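Prurar - support and testing roles, Milau office

Posted 2025-07-18

We're hiring. 16 people, Milau, start as soon as you can get out of your notice period. Mix of first-line support, manual testers and a few junior developers. Permanent, full time.

Bit of background. Prurar runs billing and stock software for small wholesalers. 139 staff at the moment, nearly all in Milau, a handful at the Nistor site. We took on the Bandalari contract in May and the ticket queue has been growing ever since, hence the rush.

What you'd be doing

Support: phones and email, early or late shift, swapped every fortnight. No overnight work.
Testing: release checks on the billing side, writing up bugs so a developer can follow them. Some spreadsheet work, sorry.
Junior dev: fixes first, new features once you know the code. Mostly Java, some old PHP that needs looking after.

What we need

Decent written English. Patience on the phone (support). For the dev posts, something you've built that we can look at, doesn't matter how small. Degree not needed for any of these. Returners and career changers very welcome, part of the support team came from shops and call centres.

What you get

25 days leave plus bank holidays, pension, two days a week from home after probation. Travel card paid up to 200 a month. Training in your first six weeks is paid at full rate, we had a few people ask. Pay bands are on the application form, same for everyone in teh same grade.

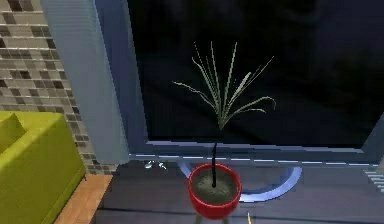 Potted plant, red pot. Computer render.

How to apply

Fill in the form on the Prurar jobs page, attach a CV, two pages at most. No covering letter. Say which role and wether you could work from Nistor if a desk comes up there. Short phone call first, then one interview, an hour, with a small task on the day.

Agencies, please don't ring. We'll take the advert down when all 16 posts are filled.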